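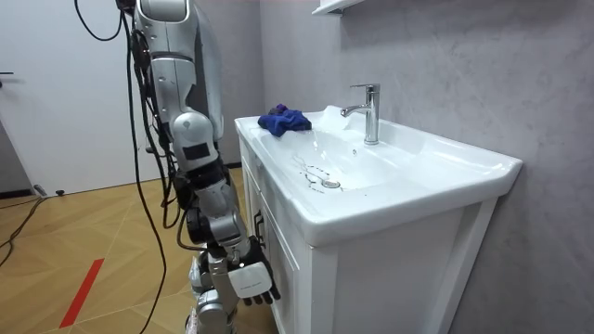
I bought the Zurkitz cable kit for one job: keeping the harness on our humanoid from snagging while it works next to a bathroom sink. After 3 months of use I can say it does most of what I wanted.

The kit comes with hook-and-loop wraps, a split sleeve, two swivel clips and a shoulder bracket. Setup took me 70 minutes alone. Eusebio Ñahui redid it later and finished in less, mostly by fitting the sleeve before the clips. The manual has the order backward.

**What works**

The swivel clips are the best part. Before, we stopped to free a cable a few times every shift. Now it's maybe once a week. The wraps also come off quickly, so I can get to the wrist connector without unloading the whole bundle. I check that connector every Sunday and wipe down the hand at the same time.

**What doesn't**

The sleeve is too short. It covers 60 inches and our run is longer, so the lower part hangs as separate strands. I asked Candov, the dealer, for a longer one and was told to buy a second kit. The bracket screws also loosen. I had to retighten them twice in December before I put threadlocker on.

We tried the Sotelo version first. It was cheaper, but the clips cracked in cold weather and the wraps left glue on the shoulder panels.

**Setup notes**

- Home the arm before you measure slack.
- Leave over 2 inches of play at the shoulder.
- Mark the base position with floor tape and measure again if it moves.

Four stars. I'd buy it again for a robot that stays in one spot.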